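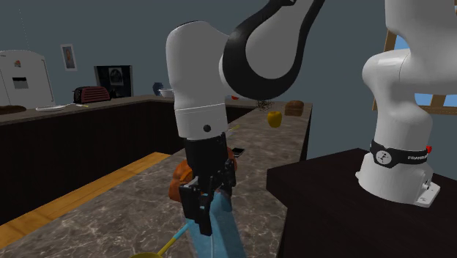
Section 4: Installing and Starting Up the Under-Counter Water Filter

This section covers mounting the Tolora two-stage filter in a kitchen base cabinet, connecting it to the cold water line, and flushing it before first use. It applies to the standard kit and to the kit with the separate faucet. If you have the countertop version, go to Section 6.

Revised 4/25/24. Changes from the previous revision are in steps 9 and 17 and in the cartridge table.

Before you start

You will need:

Adjustable wrench
Phillips screwdriver
Drill with a 1/8 inch bit for the bracket screws
Tubing cutter or a sharp utility knife
Bucket and two old towels
Flashlight
Pencil and tape measure

The kit contains the filter head with bracket, two cartridges (gray label and green label), the tee adapter, one length of 1/4 inch tubing, four bracket screws, and the faucet if you ordered it. The tee adapter fits a 3/8 inch compression shutoff valve. For other valve sizes, buy an adapter before you turn anything off.

Check the water pressure at the house. The filter is rated for pressure between 30 and 66 psi. Most hardware stores sell a gauge that threads onto an outdoor spigot. Above 66 psi, fit a pressure reducing valve ahead of the filter.

CAUTION: Cold water only. Connecting the unit to the hot line will soften the housing and void the warranty.

CAUTION: Do not install where the temperature may drop below freezing. In a cabin or vacation home, drain the unit and remove both cartridges before closing up for the winter.

4.1 Mounting the bracket

1. Empty the cabinet under the sink and wipe down the side wall where the bracket will go. Either side will do. The side nearest the cold shutoff uses less tubing.

2. Hold the filter head against the wall with both cartridges attached and mark the screw holes. Leave at least 2 inches between the bottom of the cartridges and the cabinet floor. You need this space to turn them out later.

3. Check that the marks are clear of the drain trap, the disposal, and any pull-out bin. Open and close the cabinet door once with the unit held in place.

4. Take the unit away and drill the pilot holes. Cabinet walls are often only 5/8 inch thick, so put a piece of tape on the bit at 1/2 inch as a depth mark.

5. Screw the bracket to the wall. Hand tighten only. Do not hang the filter head yet.

Note: If the cabinet wall is thinner than 1/2 inch, screw a piece of scrap board to it first and mount the bracket on the board.

4.2 Connecting to the cold line

6. Close the cold shutoff valve under the sink by turning it clockwise. Open the cold side of the kitchen faucet and let it run until it stops. If water keeps coming, the shutoff is not closing fully, and you will have to turn the water off at the main.

7. Put the bucket under the shutoff valve. Loosen the nut that holds the faucet supply line and pull the line away. A cup or so of water will run out.

8. Screw the tee adapter onto the shutoff valve, with the small outlet pointing toward the filter. The washer must sit flat inside the adapter. Do not use thread tape on this joint.

9. Reconnect the faucet supply line to the top of the tee. Tighten by hand, then a quarter turn with the wrench. Earlier revisions called for a half turn, which cracked some of the adapters.

10. Cut a piece of tubing to reach from the tee to the port marked IN on the filter head, with enough slack for a gentle curve. Cut it square. A slanted or crushed end will leak.

11. Push one end of the tubing into the tee and the other into the IN port. It should go in 5/8 inch and then stop. Pull back on it lightly. If it slides out, push it in again.

To release a tube at any time, turn the water off, press the collar in with two fingers, and pull the tube with the other hand.

4.3 Connecting to the faucet

With the separate faucet:

12. Use an existing hole in the sink if there is one (sprayer or soap dispenser holes are the right size). Otherwise have a 1/2 inch hole drilled. Stone countertops should be drilled by a stone shop.

13. Drop the faucet stem through the hole with the rubber washer above and the plastic washer and nut below. Tighten the nut while someone holds the faucet straight.

14. Run tubing from the port marked OUT to the bottom of the faucet stem.

Without the separate faucet:

Connect the OUT port to your existing cold line with the in-line adapter, part 32. All cold water at the kitchen sink will then pass through the filter, and the cartridges will need changing more often. Follow the sheet packed with that part, then return to step 15.

4.4 Fitting the cartridges

15. Take the plastic caps off both cartridges. Wet the rubber rings with clean water. Do not use petroleum jelly or cooking oil on them.

16. Hang the filter head on the bracket and push down until it clicks.

17. Turn the gray cartridge into the left position and the green cartridge into the right. Each one goes in with a quarter turn to the right. The arrows on the cartridge and the head must line up. The previous revision showed the two positions reversed. If you installed from that revision, swap the cartridges and flush again as described in 4.5.

18. Write the installation date on the sticker supplied and put it inside the cabinet door.

4.5 Opening the water and flushing

19. Lay a dry towel under the unit. Open the cold shutoff slowly, over several seconds, and leave the filtered faucet open so air can escape. Spitting and cloudy water are normal at this stage.

20. When the flow is steady, close the faucet and look over every joint with the flashlight. Run a dry finger around each one. If a compression joint is wet, tighten it slightly. If a push-in joint is wet, shut off the water, pull the tube, recut the end, and push it back in.

21. Open the faucet and let it run for 30 minutes. The first water may be gray from carbon dust. Do not drink it or connect an ice maker until the flush is finished. It can be used on house plants.

22. Check the joints again after 8 hours and once more the next day.

CAUTION: Do not leave the house unattended between the first opening of the water and the 8 hour check.

4.6 Cartridge schedule

Gray (sediment): every 6 months
Green (carbon), separate faucet: every 12 months
Green (carbon), in-line: every 6 months
Rubber rings: with every second gray cartridge

Wells with iron or sand may need the gray cartridge changed sooner. Change it whenever the flow drops noticeably. If you want an easy date to remember, change the gray cartridge each February and again six months later.

4.7 Common problems

Slow flow from the start. The shutoff is not fully open, or the tubing is kinked behind the cartridges.

Flow slows after a few weeks. The gray cartridge is full. Check for recent work on the street main.

Water stays cloudy. Fill a glass and let it stand. If it clears from the bottom up, the cause is air, and it will pass in a few days. If it does not clear, repeat the flush.

Knocking when the faucet is closed. The tubing is touching the cabinet wall. Fasten it with a clip.

Drip from the head after a cartridge change. A ring is pinched or missing. Shut off the water, remove the cartridge, and check that the old ring did not stay up inside the head.

Replacement cartridges and rings are sold by Drosance and by most plumbing suppliers that carry Tolora kits. Have the number from the front of the filter head ready when you order. Corrections to this section go to Petro Tkachuk, manuals desk.

Continue to Section 5 to connect a refrigerator or ice maker.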